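Flullcombe Home Eye Drop Aid - User Guide
Section 4: Setting up and using the aid

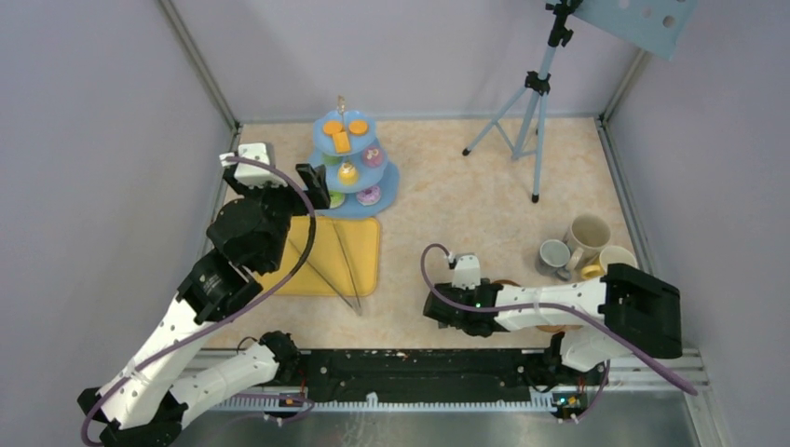 Fig. 4. Two arms on a shared rail.

Read this section through once before you use the aid for the first time. It applies to the Oakley and Etia models. If you have been given drops for more than one condition, keep your written schedule next to you while you work.

Before you start

1. Wash your hands with soap and dry them on a clean towel.
2. Take out contact lenses unless your eye doctor has told you to leave them in.
3. Check the name, the expiration date and the eye (left, right or both) on the bottle label.
4. If the label says "shake well," shake the bottle with the cap on.

Fitting the bottle

5. Open the collar by pressing the two side tabs together.
6. Push the bottle in, cap end first, until the shoulder of the bottle rests on the inner ring.
7. Close the collar. It should click once on each side.
8. Remove the cap and set it on its side on a clean tissue.

Note: The Etia collar is narrower and will not take bottles larger than 16 ml. Do not force a bottle into it. A wide collar can be ordered as part 2597.

Giving the drop

9. Sit or lie down with your head tipped back.
10. Rest the eyecup lightly on the bone around the eye. Do not press on the eyeball.
11. Pull the lower lid down with one finger and look up.
12. Squeeze the levers slowly until one drop falls, then let go.
13. Close the eye gently and press a fingertip against the inner corner for 3 minutes.
14. Wipe away any extra liquid with a tissue.

If you use a second kind of drop, wait the time given on your schedule. Ointment goes in last.

CAUTION: Do not let the bottle tip touch the eye, the lashes or the skin. If it does, stop and ask your pharmacist whether the bottle should be replaced.

CAUTION: Stop using the drops and call your eye clinic right away if you have sudden loss of vision, new flashes or floaters, severe pain, or a shadow across part of your sight.

After an eye operation

Do not use the eyecup until your surgeon says you can. The open guard (Oakley only) keeps the bottle clear of the face, but ask before using that too - some dressings get in the way.

Cleaning

Take the bottle out and put its cap back on. Wash the eyecup and collar in warm water with mild dish soap, rinse, and leave to air dry. Do not boil them or put them in a dishwasher.

Section revised Fri 10 July by Réjean Chisholm. Storage and spare parts are covered in Section 5.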